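Home | Essays | Workshop Notes | Archive | Contact

The case for leaving kitchen boards unoiled

Most care instructions for wooden cutting boards begin with mineral oil. I think the advice is overstated, and that for a maple board in daily use it diverts attention from the two things that decide how long the board lasts: how it dries and how flat it stays.

Maple is a closed-grain hardwood. Its pores are small, and a coat of oil stays near the surface. Washing with detergent removes a good part of it. A household that oils once a month and washes twice a day has, for most of the month, an unoiled board.

Warping comes from uneven moisture. A board left flat on a wet counter takes up water on one face and loses it from the other. The wet face expands, and the board cups. Standing it on edge, with air on both faces, deals with this at no cost.

Amedeo Greco, who resurfaces boards for restaurants in Virnham, disagrees with me. He argues that oil slows the exchange of moisture enough to protect the glue lines between planks. I accept that it slows it. My doubt is whether the effect survives a normal washing routine. The boards he sees are also scrubbed harder than any at home.

My own board is 2 inches thick and has had no oil for 7 years. It is gray in places and rough near one corner. I sanded it once, with 80 grit, and the seams are tight. One board proves little, but the manuals offer no better evidence – they repeat each other.

Oil improves the color, and anyone who likes the look should use it. It should be sold as a finish and priced as one. 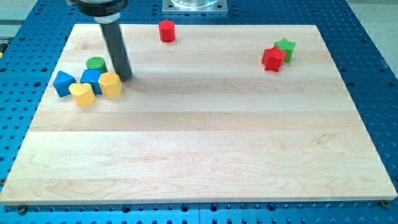 How should a cutting board be dried after washing?

Wipe both faces with a towel and stand the board on its long edge until it is dry all the way across, usually overnight.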